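Section 5. Keyboard Shortcuts and Text Expansion in Lumenta

5.1 Before you begin

Lumenta stores shortcuts in a profile. Each profile holds up to 50 shortcuts and any number of expansion entries. Profiles are saved on the computer, not on the keyboard, so a shortcut set will not follow the keyboard to another machine.

Sign out of any shared session before editing. Two open sessions can write to the same profile, and the later save replaces the earlier one.
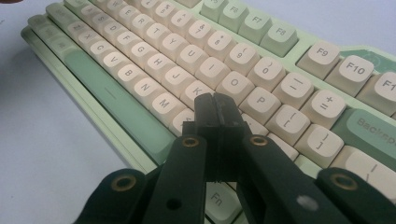
5.2 Creating a profile

1. Open Settings and select Input, then Profiles.
2. Select New. Enter a name of up to 20 characters. Spaces are allowed; slashes are not.
3. Choose a base layout. The default is US English.
4. Select Save. The profile appears in the list with the status Inactive.
5. Select the profile and choose Activate.

Note: Profiles made in Detska can be imported from the File menu. Macros with timed delays are skipped during import and listed in the log.

5.3 Assigning a shortcut

1. Open the active profile and select Add.
2. Click the Trigger field and press the key or key combination.
3. Pick a command from the list, or type part of its name to filter.
4. Select Apply.

If the trigger is already in use, Lumenta shows code 486 and keeps the existing assignment. Clear the old one first — it is not overwritten automatically. 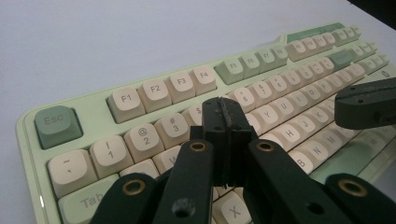 Triggers fall into two groups, single keys and combinations. Single-key triggers work only while the main window has focus. The function row is the usual choice for these, and a color break in the row can serve as a marker: with cream keys from F1 to F4 and a sage-green F5, for instance, it is practical to put editing commands on the first four and Refresh View on F5. Esc is reserved and cannot be reassigned.

Caution: Do not assign a single letter or number as a trigger. The character can no longer be typed in the main window until the trigger is removed.

5.4 Text expansion

1. Select Expansion, then New Entry.
2. Type an abbreviation of at least two characters.
3. Type or paste the full text. Line breaks are kept.
4. Set the expansion key to Space, Tab, or Enter.
5. Open a blank note and type the abbreviation, followed by the expansion key.

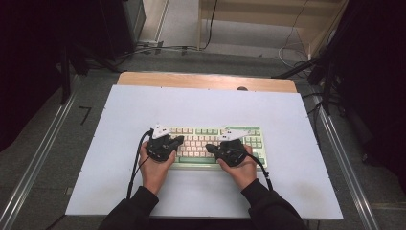 Figure 5-3. Typing with both hands on a compact keyboard.

If the abbreviation stays on the screen, check that the profile is active. Code 701 means the expansion file is locked by another program. Close that program and repeat step 5.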